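Grip Faults in the Pemlow Simulator: Frequently Asked Questions

These questions come up most often from teams running the household pick set in Pemlow. They cover the grip fault that showed up after the January update, what it did to results, and what to do with runs you already have.

What went wrong?

The contact check on the gripper fingers was passing grips that should have failed. If any part of an object touched the inner face of a finger, the simulator marked the object as held. It did not check whether the second finger was touching anything. Long, flat objects were hit hardest, books most of all.

How many runs were affected?

We replayed 678 runs from the household set. In 119 of them the object was marked as held with contact on one finger only. The rest were scored correctly and don't need to be repeated.

Which objects should I look at first?

Start with books. A book taken near one end can swing until its far end meets another object in the room, such as a ball. The old check ignored that second contact too, so the run could be logged as a clean lift while the book was partly resting on something else.

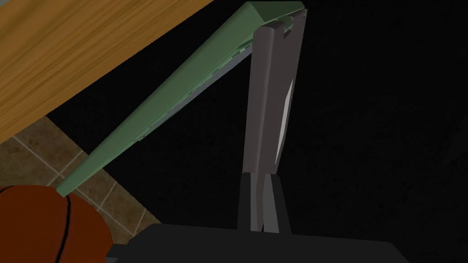
The wrist view is the best place to check this by eye. Step through the run slowly and stop at the point where the log says "held". The overhead view is too far away to show where the fingers meet the object.

Is this a physics bug or a scoring bug?

Scoring. The contacts themselves were computed correctly and are stored in the run file. That is why old runs can be rescored without running the simulation again.

How do I rescore my runs?

Update to the current Pemlow build, open the run folder, and choose Rescore Grips. A folder of 300 runs takes 22 minutes on our office machine. Keep the old score file until you have compared the two.

Some of my policies were trained on the bad scores. Do I have to retrain?

If the policy used grip success as a reward, yes. The Manole baseline did, and it had learned to hook books with a single finger. If you only used the scores for reporting, rescoring is enough.

Can this happen on a real arm?

The scoring fault can't, but the habit it teaches can carry over. Civa has put a hold on moving any policy from the affected build to hardware. Please do the same. A one-finger grip can drop the object as soon as the arm speeds up, so keep people out of the work area during first tests of a retrained policy.

Does the fault affect suction tools?

No. Suction uses a separate check.

Where do I report a run that still looks wrong?

Send the run file and the step number to the Sovitura support desk. Include the build number from the About screen. Screenshots help, but we can't rescore from a screenshot alone.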